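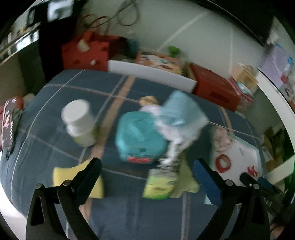
A teal bag and a small doll on a plaid bedspread.

Nesteo Kids > Computers > Networks > How names become numbers

How a Computer Finds a Website by Its Name

Written by Cuiping Deng. Checked by Yuzhen Ren. Last updated 8/27/23.

When you type the name of a website, your computer doesn't know where that website is. It has to look the name up first. The system that does the looking up is called the Domain Name System, or DNS. This page explains how DNS works, what the parts are called, and what happens when one of them fails.

Names and addresses

Every computer that talks on the internet uses an address made of numbers. It is called an IP address. IP stands for Internet Protocol. A protocol is a set of rules that both sides agree to follow.

One common kind of IP address has four numbers with dots between them, like this:

192.0.2.156

Each of the four numbers can be anything from 0 to 255. There is also a newer and longer kind, called IPv6, which uses both numbers and letters. It was made when the world began to run short of the older kind.

Computers handle numbers very well. People mostly do better with words. So websites have names as well as addresses, and DNS keeps track of which name goes with which address.

The parts of a name

In this page we will use the name www.prundska.org. Prundska is a site with maps of hiking trails. Its name has three parts, separated by dots. You read a website name from left to right, but DNS works through it from right to left.

org is the top-level domain. Others you may have seen are com, net and edu. Many countries have one too.

prundska is the domain that the owner of the site signed up for. Only one owner at a time can have prundska.org.

www is the host name. It points to one particular service inside prundska.org. The owner could add more, such as mail or photos.

There is one more part that you don't normally see. At the far right end of every name there is an invisible dot. It stands for the root, the starting point for all names.

The computers that do the work

A computer that answers requests from other computers is called a server. Four kinds of server take part in a DNS lookup.

The resolver takes the question from your computer and goes to find the answer. It is often run by the company that provides your internet connection. Schools and libraries sometimes run their own.

A root server knows where to find the servers for each top-level domain. It does not know the address of any ordinary website.

A top-level domain server knows about the names in one top-level domain. The one for org can tell you which servers are in charge of prundska.org.

An authoritative server holds the real records for a domain. "Authoritative" means that its answer is the official one. The owner of the domain decides what is written there, and often pays another company to run the server.

A lookup, step by step

Suppose you type www.prundska.org and press Enter, and no one on your network has visited that site recently.

Step 1. Your computer checks its own memory. It finds nothing there.

Step 2. Your computer sends a question to the resolver: what is the address of www.prundska.org?

Step 3. The resolver asks a root server. The root server replies with a list of servers for org.

Step 4. The resolver asks one of the org servers. That server replies with the names of the authoritative servers for prundska.org.

Step 5. The resolver asks an authoritative server. It replies with the address, 192.0.2.156.

Step 6. The resolver passes the address back to your computer.

Step 7. Your computer connects to that address and asks for the web page.

Notice that the resolver does nearly all of the asking. Your computer sends one question and waits for one answer. The whole lookup usually takes less than a second.

Remembering the answer

It would be wasteful to repeat all those steps every time someone opened a page. For this reason, computers save DNS answers for a while. The place where they keep them is called a cache (say "cash").

Each answer comes with a number called the time to live, or TTL. It tells the cache how many seconds the answer may be kept. If the TTL is 620, the answer can be used for 620 seconds, a little over ten minutes. After that it must be thrown away, and the next question starts a new lookup.

A long TTL means fewer questions for the servers. A short TTL means that changes spread faster. If the owners of Prundska move their site to a different server, they change the address in their records. Any cache that still holds the old answer will send people to the old server until the TTL runs out. Careful owners shorten the TTL before a move and lengthen it again afterward.

There can be caches in several places: in your web browser, in the rest of your computer, in the router at home, and in the resolver. A router is the box that joins your home network to the internet.

Kinds of records

The entries kept by an authoritative server are called records. An address is only one kind.

A – the older kind of IP address for a name
AAAA – the newer IPv6 address for a name
CNAME – says that one name is another way of writing a second name
MX – says which server takes in email for the domain
NS – says which servers are authoritative for the domain
TXT – holds a short piece of text, often used to prove who owns the domain

A domain can have several records of the same kind. A busy site may have more than one A record, so that visitors are shared among different servers.

When a lookup fails

DNS problems can look as if the whole internet has stopped. Often the connection is fine, but names cannot be turned into addresses.

The name may be typed wrong. If no such name exists, the resolver sends back a reply called NXDOMAIN, short for "non-existent domain." Your browser will show a message saying that the site can't be found.

The resolver may not be working. Then no new names can be looked up, although names already in your computer's cache may still work for a time.

The authoritative servers may not be working. In that case only one domain has trouble, and other sites open normally. Most domains have at least two authoritative servers for this reason.

Is the answer the right one?

The first DNS rules had no way to check that an answer was honest. A bad actor could try to send a false address before the true one arrived. DNSSEC was added later to help with this. It puts a digital signature on the records, and the resolver can test the signature. If the test fails, the resolver refuses to pass the answer along.

DNSSEC does not hide your question. Other methods do that by scrambling the messages between your computer and the resolver. Scrambling messages so that others can't read them is called encryption.

Words used on this page

Cache: a place where answers are saved for a while
Domain: a name, or group of names, with one owner
Resolver: the server that finds answers for your computer
TTL: how long an answer may be kept, in seconds

More in Networks

What a router does
Why messages are cut into packets
Wires, radio waves and glass fiber
Lendorico: a pretend town for learning about addresses
Ports and why they have numbers

Contact Nesteo Kids | Copyright Nesteo | Back to top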